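Workshop > Guides > Boards and Surfaces > Squaring and Fixing a Flat Chessboard

Squaring and Fixing a Flat Chessboard to a Smooth Surface

Applies to: one-piece flat boards with a raised or printed border. Folding boards are covered in the Jonda hinge guide. Roll-up mats need a different adhesive and should not be fixed with this method.

A flat board on a smooth surface will creep. Each piece set down with a little sideways force moves the board a small amount, and over a long session the drift is enough to put the border visibly out of line with the table. The procedure below fixes the board in position, square to one reference edge, and still allows it to be lifted later without marking the surface.

You will need

Clear removable mounting dots (Rirden 1506 or equal)
Low-tack masking tape
Steel rule, longer than the side of the board
Try square
Lint-free cloth
Isopropyl alcohol
Soft pencil

Step 1. Choose the reference edge

Pick the straightest fixed edge near the board. On a table this is normally the long side facing the player. On an enclosed surface use the front edge, as back corners are often out of square. Lay the rule against the chosen edge and look for light under it. If there is a gap at the center, use another edge.

Step 2. Clean both faces

Wipe the surface and the underside of the board with alcohol on the cloth. Do not spray either one directly. Let both dry fully. Test a hidden spot first on lacquer or painted wood. If the board has a felt backing, skip the alcohol on that side and brush it instead. Dots do not hold on felt; use the corner tape method in Step 6.

Step 3. Mark the position

Set the board down where it will be used. Measure from the reference edge to the two near corners and adjust until both readings match. Put a strip of masking tape just outside each corner and draw the corner position on the tape. Pencil directly on stone or vinyl is hard to remove.
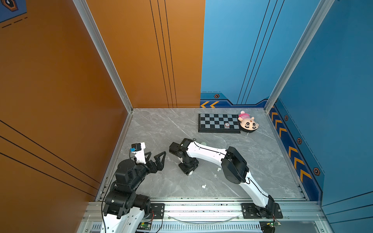
Patterned surfaces make alignment harder to judge by eye. Veining and speckle run in no fixed direction, and the eye tends to follow them instead of the border. On a grey marble pattern like this one, a board with a dark frame is an advantage: the frame gives a clear line to measure from, and the light grey squares inside it can be ignored until the board is fixed. Take all readings from the outside of the frame. Do not measure from the grid, as printed grids are not always centered in their borders.

Step 4. Check for square

Hold the try square at one near corner with its stock parallel to the reference edge. The side of the board should follow the blade. Repeat at the other near corner. If the two corners disagree, the board itself is out of square. Favor the near side and accept the error at the back.

Step 5. Apply the dots

Lift the board straight up. Turn it over and place one dot at each corner, set in from the edge by the width of the dot. Large boards such as the Durar 2390 also need a dot at the center. Press each dot firmly, then peel the liner. Lower the near side to the tape marks first and let the far side down slowly. Press over each dot with the palm. Do not press with a fingertip on thin boards.

Step 6. Felt-backed boards

Run a short strip of clear low-tack tape diagonally under each corner, half on the frame and half folded beneath. This holds less well than dots. Check it before each session.

Removing the board

Slide a length of dental floss under one corner and saw toward the center. Roll off any residue with a thumb, then wipe with alcohol. Do not use a metal scraper.

Replacement dots: Rirden 1506 (standard), Moriarty 2611 (thin boards).

Revised 18 Feb 2026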